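Planotier, cuaderno de taller
Septiembre, 16:40

Segunda tarde con la célula de dos brazos en el simulador. El de Mareo sigue sin agarrar los engranajes como debería y yo sigo sin café.

Números, para quien herede esto: 125 intentos de montaje, 61 buenos. En el puesto de Ishida, a mano, se monta más de un juego por minuto y encima se habla de fútbol.

Lo que cambia de verdad está en los turnos. Con la célula, Itomel quiere pasar de ocho personas en montaje a dos en supervisión, y las otras seis «a valor añadido», que de momento es una casilla vacía en una hoja de cálculo. He pedido que alguien la rellene antes de la próxima reunión. En montaje preguntan si vigilar una pantalla se paga igual — yo pregunté lo mismo y me remitieron al manual.

Pendiente: bajar la velocidad de aproximación y revisar la holgura del agujero central. Quien lleva años metiendo piezas en un eje nota el roce con los dedos; nosotros lo estamos escribiendo como parámetro, con tres decimales.

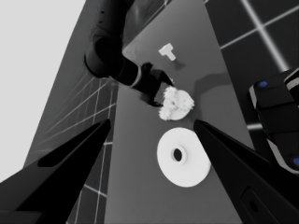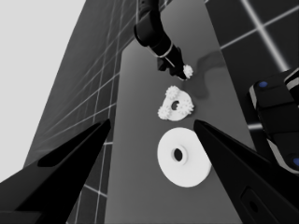
Cuaderno 8, pág. 61

Las dos con el disco blanco sobre la mesa y el segundo brazo con un engranaje en la pinza. Mañana repito con la velocidad nueva y subo los registros a la carpeta común.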